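Household chore automation

From the Westetel reference pages on machines and work
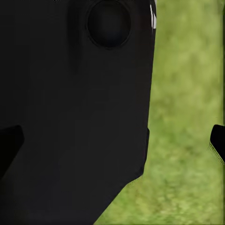
Household chore automation is the use of robots to carry out domestic tasks such as laundry, dishwashing, tidying and yard work. Single-purpose machines for vacuuming and mowing have been sold for years. General-purpose machines, able to move from one chore to another in an ordinary home, remain mostly a subject of research.

Scope

Chores are usually grouped by the kind of contact they need. Coverage tasks, such as mowing or sweeping, require a machine to pass over a surface and avoid obstacles. Manipulation tasks require it to grasp an item, move it and release it in a suitable place. Picking up toys from a lawn before mowing belongs to the second group, although the mowing itself belongs to the first.

Simulation

Many manipulation programs are developed in simulation before they are tried on hardware. A simulated gripper can repeat a grasp 1000 times without wear, and a failed attempt costs only computing time. Rigid objects on flat ground are fairly easy to model. Cloth, liquids, wet leaves and loose soil are harder, and programs that do well on a simulated surface often lose accuracy on a real one. This loss is known as the sim-to-real gap.

The Likley trials

The Likley trials, run at Lillville by Luuk Verhoeven and Luuk Wuyts, compared five chores using a two-finger gripper. Each chore was attempted 100 times. The machine completed three of them without help in over half of the attempts: placing cups on a shelf, sorting cutlery and collecting balls from grass. Folding towels and emptying a full trash can fell below that level. Vandenberghe, which supplied the test rooms, repeated the cutlery task in February with different lighting and reported a lower score.

Verhoeven argued that completion rates alone are misleading – a machine that takes several minutes per cup may finish the job and still be of little use in a kitchen. Wuyts favored counting the number of times a person has to step in.

Shop-floor comparison

Shop-floor robots work under easier conditions. Parts arrive in known positions, lighting is fixed, and people can be kept out of the work area. Bin picking and mixed packing are closer to household work and show similar faults, chiefly missed grasps and dropped items.

See also: Bin picking; Robotic lawn mower; Sim-to-real transfer

Page last revised 2026-07-15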